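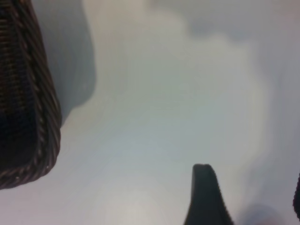 *A wicker basket with a braided rim, and the dark fingers of the gripper next to it.*

# Sundis Tabletop Arm, with Two-Finger Gripper

**Price:** $1,710, arm and gripper together
**Sold and serviced by:** Trudeck, from the Pirmont shop

Most people who call us about the Sundis start with the same question, and it's a fair one: can it tidy up my house yet? The short answer is no. The longer answer takes up most of this page, and we hope you'll stay with us for it, as we'd much sooner have you buy the arm knowing what it's good at than have it come back to us in its box a month later.

The Sundis is a small arm that clamps to the edge of a table and works on whatever is in front of it. It can take hold of things, lift them, move them over and put them down again, and it can be taught to do so by moving it through the job by hand a good number of times (bring a cup of coffee, you'll be at it for a while). A little camera rides at the wrist, so the arm looks at the work from very close in. That's a great help for getting the fingers lined up on an edge or a handle. It's less of a help for knowing what's going on at the far end of the table!

## What it does well

Chores that stay in one place, mostly. Moving light things from one side of a table to the other. Putting small items into a tray that sits where the arm expects it. Handing parts along at a workbench, if the parts come up the same way round each time. A few of our small-shop customers run it on that sort of job through the afternoon while they get on with something else nearby, and they seem happy.

It's also patient in a way that people who fold and sort for a living will appreciate. Show it a job properly and it'll go at it the same way at four o'clock as it did at nine.

## What it doesn't do well yet

Anything soft, for one. Towels and T-shirts fall into a new shape every time you set them down, and while the arm can pinch a corner and lift, getting from there to a neat fold is still a long way off.

Baskets are a subject all their own around here, and we talk about them more than is probably healthy. You or I pick up a basket without a thought. The arm has to settle where the rim is, which part of the rim to take, and how far to close. A twisted, rope-like edge changes its look with every bit of light that falls on it, and the open weave below it lets the brightness through in little specks. On top of that there's the shadow the basket throws on the table, which from up close can look an awful lot like part of the thing itself. 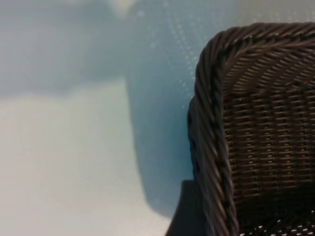
Marichka Romaniuk wrote to us that she'd give up on baskets altogether and buy straight-sided plastic tubs, and that any machine needing special tubs was, in her words, "a helper I have to help." We put her note up over the bench. She has a point about the tubs – they are easier – but a house is full of baskets, and we don't think people should have to change their cupboards to suit an arm. So we keep at it. Myroslav Kuzmenko looks after the teaching sessions here, and his advice for now is to pick one basket, keep it on the same patch of table, and leave the lamp where it was when you taught the job.

## The particulars

- **Reach:** 20 inches from the clamp
- **Lifts:** up to 40 ounces, held close in; less at full stretch
- **Power:** 130 watts, from an ordinary wall outlet
- **Gripper:** two fingers, replaceable without tools
- **Camera:** one, at the wrist, included
- **In the box:** arm, gripper, table clamp, power supply, spare fingers, printed guide

The clamp wants a solid table. Folding tables wobble, and the wobble ends up in everything the arm does. Glass tops are out, I'm afraid.

The Tymoshchuk floor stand fits the same mounting plate and is sold separately. It's heavy, so please ask us about delivery before you order one.

## Before you buy

Come and try it if you're anywhere near Pirmont. Bring the thing you'd like it to pick up, whatever that is, and we'll set it on the bench and have a go together. If the arm can't manage it we'll say so, and you're welcome to write again in the spring, when the next round of software is due.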